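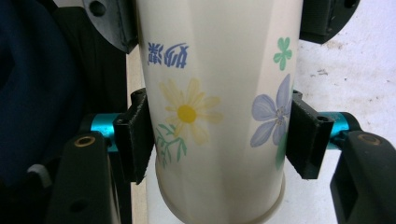

Section 3. Setting Up the Ring

Applies to: Sivar touring ring, 18-foot model, all serial numbers
Reviewed by: Rizwan Sandhu, Dardo Montecinos

3.1 Before you start

Read Section 2 (Unloading and Parts Check) first. Assembly calls for a crew of three. Do not attempt to lift the center beam with fewer than two people.

The floor must be level and rated for the load. The bare ring, without ropes or canvas, puts most of its weight on the four corner posts. Place a bearing pad under every post base, including on concrete. On a gym floor, lay the protective sheet first and tape the seams.

Keep a clear strip on all sides of the ring until the ropes are tensioned. Guard rails and the announcer's table go in last.

CAUTION: Posts are top-heavy until the side beams are pinned. One person must hold each standing post at all times during steps 1 to 4.

3.2 Frame

1. Mark the four corner positions with the Stisbridge layout cord. Check both diagonals. They must match before any steel is placed.

2. Stand post A at the corner nearest the entrance ramp. The turnbuckle eyes face the center of the ring.

3. Stand post B and hook the first side beam between A and B. Insert the locking pins from the outside, with the clip pointing down.

4. Repeat for posts C and D. Do not hammer a pin that will not seat. Back the beam out, clean the hook, and try again.

5. Lower the center beam onto its brackets. Install the spring unit underneath with the painted face up.

6. Lay the cross beams from the center beam out to the sides. Each one drops into a numbered slot.

7. Measure the diagonals again. If they differ, loosen the side beams and correct the frame now. The error cannot be taken out after the boards are down.

NOTE: On frames built before the June revision, the slots are not numbered. Use the stamped letters on the underside of the beams and the chart in Appendix B.

3.3 Boards and canvas

1. Lay 12 deck boards across the beams, working from side A-B toward side C-D. Boards run in one direction only.

2. Walk the full deck. A board that rocks is either out of its slot or resting on debris.

3. Unroll the foam padding over the boards. Butt the edges together and do not overlap them. Tape each seam along its full length.

4. Center the canvas using the printed cross marks on the hem.

5. Lace the canvas to the frame, starting at the middle of each side and working out to the corners. Pull opposite sides in turn.

6. Hang the apron skirts after the canvas is tight.

CAUTION: A loose canvas will fold under a foot during a fast direction change. Check it again after the first bout and at intermission.

3.4 Ropes and turnbuckles

The ring uses 3 ropes. Each is supplied at the correct length and tagged bottom, middle or top. Do not swap them.

1. Open all turnbuckles to the same thread length.

2. Fit the bottom rope first, then the middle, then the top.

3. Take up the slack by hand at every corner before using the bar.

4. Tighten in half turns, moving clockwise from post A. Never bring one corner to full tension on its own.

5. Set the tension with the Gutuvance gauge, placed at the midpoint of each side. The target reading for the top rope is 167. Middle and bottom rope readings are in Table 4.

6. Fit the safety wire through each turnbuckle body.

7. Cover all turnbuckles with corner pads. Lace the pads from behind, with the knots facing outward.

NOTE: Rope settles under use. Expect the reading to drop during warm-up. Re-tension once before doors open and log both readings.

3.5 Final check

1. Confirm that every locking pin has its clip.

2. Have one person run the ropes in both directions while a second watches the post bases. Any movement at a base means the frame must be checked from step 3.2.7.

3. Test the deck with a flat back fall at the center and one near each corner. The sound should be even. A sharp crack points to a board out of place.

4. Attach the steps at two opposite corners. The Bangash steps lock with a quarter turn of the lower handle.

5. Sign the ring sheet and give it to the referee in charge.

For teardown, see Section 5. Release rope tension before removing any pad or pin.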